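Chapter 4
When the Arm Lets Go

I like to start this part of the course with a mistake of mine. It happened in November, in the back workshop at Gotodent, and it still makes me wince a bit!

We had an arm moving light household bits in and out of a clear plastic tub. Nothing heavy, nothing sharp. Adelmo Pace had set the grip, I'd written the routine, and we were both rather pleased with ourselves. Then on run 1,503 the finger closed, the software reported a firm hold, and the arm swung away with nothing in it. It carried on placing that nothing, very carefully, until Libor Machala walked past and hit the stop.

Up close, there's an awful lot for a wrist camera to get wrong. Pale see-through plastic goes soft and blurry, while a bright orange weave right next to it is crisp.

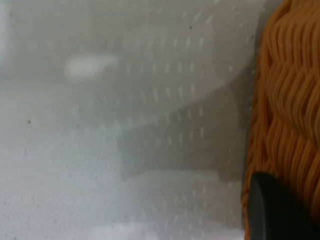

4.1 What the log said

The log said everything was fine, and that was the fault. We'd told the program to trust how far the finger had closed, and a squashy weave can fool that number very easily (so can a fold in a bag, as I found out later). I'd tested 400 grips beforehand, all of them on stiff blocks.

Libor asked a better question: what if somebody's hand had been there? I had no answer. Our slow-speed limit was switched off and the stop button was 2 metres away from my chair.

So before we touch any code in this chapter, I want you to look over a bench the way he did. Where do the cables run? What could the finger catch on its way up?
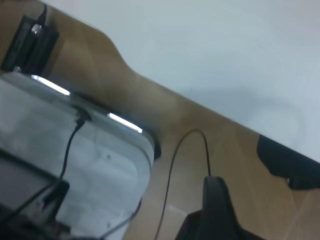
Figure 4.2 Gripper finger, clear container and cables at the wooden tabletop.

Jot down your own worries before reading on. Mine came to half a page, and cables took up most of it.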